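The planetary gear kit from Fagerlund comes in a flat box with no pictures in the instructions. Iara Núñez has put together more of them than she can remember, mostly for evening classes in Trarnthorpe, and she starts every one the same way: a dark mat on the table, the white plate down first, then the gears.

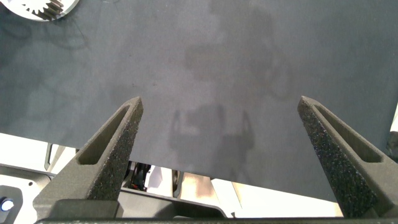 Do the gears need oil before they go on?

Leave them dry for the first fit. Grease hides a tight spot, and you want to feel it while the parts are still easy to lift off.

Núñez learned that on a Lanine gearbox she had to take apart 6 times one June. The trouble was a burr on a single tooth, too small to see under a kitchen light.

The kit costs $315, or $535 with the metal gears. Randi Berge, who teaches the class with her, thinks beginners should buy the cheaper one.
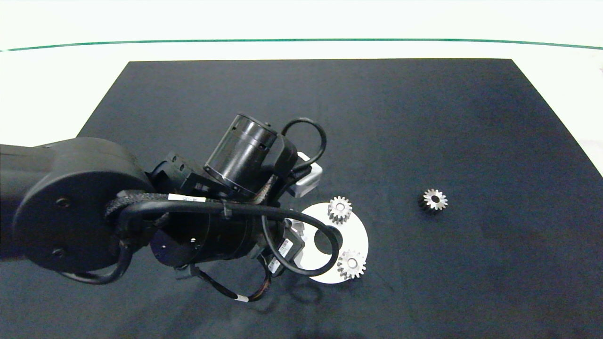
Berge also tells people to turn each gear by hand for five minutes before they fasten anything. Most of them quit after one. The ones who stick with it usually find a stiff place, mark the tooth with a pencil and go over it with a fine file. After that the cover goes on, and the screws get tightened a little at a time, working across the plate.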